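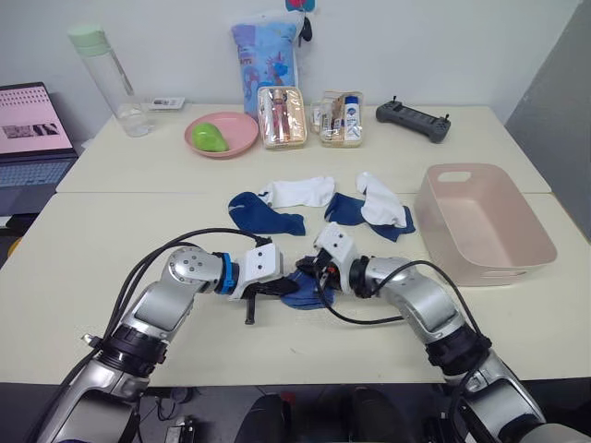

Flimstead Socks: README

Hi, and thanks for grabbing the data! I'm Rahel Rainer and I look after this set for the Zalside project. It's a pile of recordings of two robot arms dealing with socks on a table, driven by a person the whole way through, meant for training a policy that can eventually do the job without one of us at the controls. I've tried to write down the stuff I'd want to know before pointing a training run at it.

What's in it

1395 episodes, all two-armed, all socks. Each one has the head view, joint positions for both arms, the gripper openings and a line of text saying what the operator was asked to do. Most of the prompts are some version of "put the socks in the basket", with a smaller batch of "pair the socks" that we added in August.

The socks are dark blue or white, and we leave them messy on purpose. Crumpled, flat, one lying over another, whatever happened when they were dropped. Overlaps are where our early policy (Frandsen, don't use it) fell over, so I wanted lots of them — if anything I'd still like more.

The table is really two white desks pushed together, so there's a seam running across behind the socks. Please don't crop it out or paint over it! I tried that once and my sock masks got worse.

The background

There's everyday stuff along the wall at the back: a water bottle with a mint-green lid, a pink plate, clear cases of little bottles and so on. None of it is part of the task and none of it is labelled. If you're using an open-vocabulary detector, expect it to get excited about the plate.

Splits

I hold out 100 episodes for testing. The rest is yours to carve up however you like. Please keep the held-out ones held out, as the Rikard baseline numbers are only worth comparing if we all do.

Known problems

Dark blue on dark blue is hard to see. When two of those socks overlap, the edge between them can pretty much vanish.

About 40 episodes have a fumbled grasp and a second go. I kept them in and marked them "retry" in the notes column, so filter them if you want clean runs only.

Timestamps on the right arm lag the left by 2 frames in the oldest batch. The loader fixes this for you, but the raw files don't.

Found something odd? Open an issue and include the episode number, please.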